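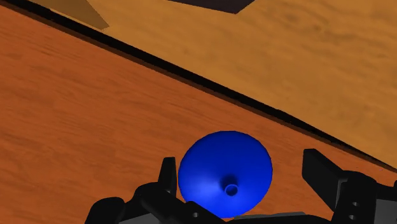
blue lid or dish, orange wood

Cluvside Forum > Off Topic > Royals and Celebs

Thread: So is the prince of Sukalbridge stepping down or what

marzipan_jo
Did anyone else catch the radio bit about the Sukalbridge wedding getting pushed to August? They said "family reasons" and moved right along to the weather. My sister is convinced he's giving up the title so they can go live by the lake. I kind of believe her, he's looked miserable at every ribbon cutting since spring.

tollgate39
Your sister said the same thing about his uncle and that guy is still waving from balconies. Weddings get moved. Mine got moved twice and I don't even have a title.

marzipan_jo
Ok but did yours have 2000 guests? You don't move that over nothing!

PipAndSqueak
I'm with Jo. The Görtz interview is where it all went wrong. He sat there for nearly 10 minutes and never once said her name. My husband doesn't follow any of this and even he looked up from his sandwich.

tollgate39
He was asked about flood repairs. Why would he say her name?

PipAndSqueak
The second half wasn't about flood repairs. Watch it again.

dhyook
Dae-han Yook here, I used to post as avus_fan before I lost my password. I watched the whole thing and I'm somewhere in the middle. The last question was about the wedding and he did dodge it, but he dodges everything. He dodged a question about his dog once. I think the palace just has a bad press office.

lorna_k
It IS a bad press office. Remember when they put out the wrong christening date and people drove up from Avus with folding chairs? I was one of them. Still mad.

marzipan_jo
Lorna I had forgotten the chairs!! Ok, maybe it's only the press office. But Tae-yang Yeo on the morning show said the dress fittings stopped, and she's been right before.

tollgate39
She's been right 2 times. She also said the queen mother was moving to a houseboat.

PipAndSqueak
That one could still happen.

lorna_k
Does anyone know if the street party is still on? I said I'd bring potato salad and I need to know how many potatoes.

dhyook
Ours got moved to August with the wedding. Check with your block, I think each one is doing its own thing.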